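Graltport Neighborhood Choir – Minutes of the January Meeting

Present: 22 members, which the chair called a quorum before anyone could look up what a quorum was. Hannelore Nolte took the minutes.

1. Last month's minutes were approved after the word "shouting" in item 4 was changed to "discussion."

2. Money. The account stands at $3859. The altos asked whether this included the bake sale. It did. The altos asked again.

3. Spring program. The Bundgaard cantata stays in, all 67 pages of it. A motion to sing only the good parts failed on the question of which parts those were. 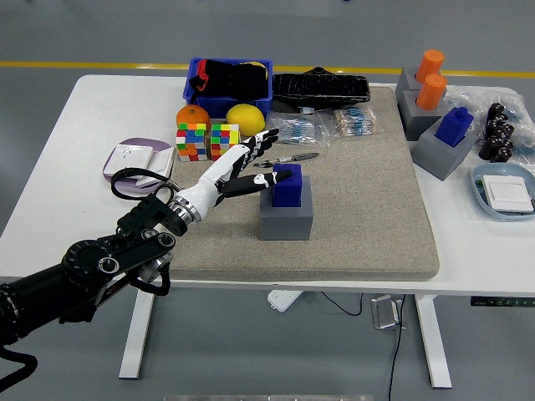
Hannelore wanted it noted that the cantata had been on the program two springs ago as well, and that the tenors had still not found their entrance on the second page. The tenors wanted it noted that they had found it several times, in several places.

4. Rehearsal time. Moved to 7 p.m. from 7:30, so that people who arrive at 7:30 will now be late. Carried.

5. Folders. The old ones are falling apart. Holline quoted a lower price than Flillico, but only in orange. Put off until March – the sopranos need time.

Meeting closed at 9:40. Chairs were stacked by the basses, as usual.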